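When Adjoa Nyarko started at Britetti, the morning shift began with a sound she can still do for you, a sort of long canvas sigh, as the bags were tipped out and the day's laundry slid onto the tables. She folded shirts for a living then, and she was quick at it. These days she carries the title of handling trainer, and a good part of what she does is teach machines to do what her own hands learned years ago.

"People ask me if I feel strange about it," she says, pouring tea for both of us before I've even got my coat off. "And I say, well, some mornings, yes! But my wrists don't hurt anymore, and I go home and I can open a jar."

Britetti washes and folds for private households, and it began bringing in folding stations from Dradasel last April. There are 10 of them on the floor now. Before a station can be trusted with a new kind of garment, someone has to show it how the thing is picked up, turned and laid down, and that is done by hand, with a gripper the folder holds and works herself. Adjoa likes it done on a bed, in among the other clothes, the way things really lie around in people's homes.

"A table is too kind," she says. "A table never has a blanket on it, or somebody's jacket. On a bed you have creases under your creases."

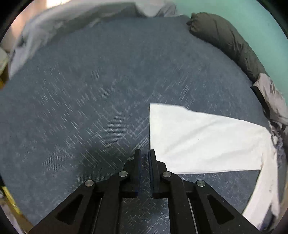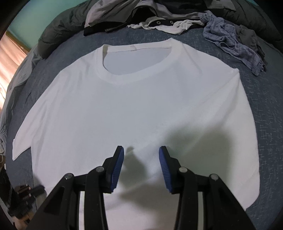 Demonstration work on the bed, with the hand-held gripper open in both pictures. The second shows a white T-shirt laid out face up.

I had imagined that the hard part would be the folding. She shakes her head at this, kindly enough, and tells me it's the collar. You have to find it, you have to know front from back, and you have to do it without bunching up everything you just smoothed. Her new starters practice a plain T-shirt 99 times before she lets them near anything with buttons, and she admits she picked that number mostly to make them laugh.

Kwesi Arthur, the floor manager, came over to join us partway through the second cup. He was the one who had to tell the staff about the stations, and he doesn't pretend it went well. "I stood up and talked about output," he says, rubbing the back of his neck. "They wanted to know about their hours. I should have started there, and I'd have saved us all a miserable month."

The hours were kept, in the end, though the jobs inside them moved around quite a bit. Some folders now look after the stations, clearing jams and sending back whatever comes out crooked. Others went to mending, and a few chose to train with Adjoa. Two left, and Kwesi says he misses them both.

I asked what she misses herself. She took her time over that one.

"The talking," she said. "When we all stood at one table we talked the whole day long, about everybody's children, everybody's knees. Now you're each at your own station and you have to walk over. So I walk over. Kwesi sees me doing it and he lets me."

Next on her list are fitted sheets, which she has been putting off since spring.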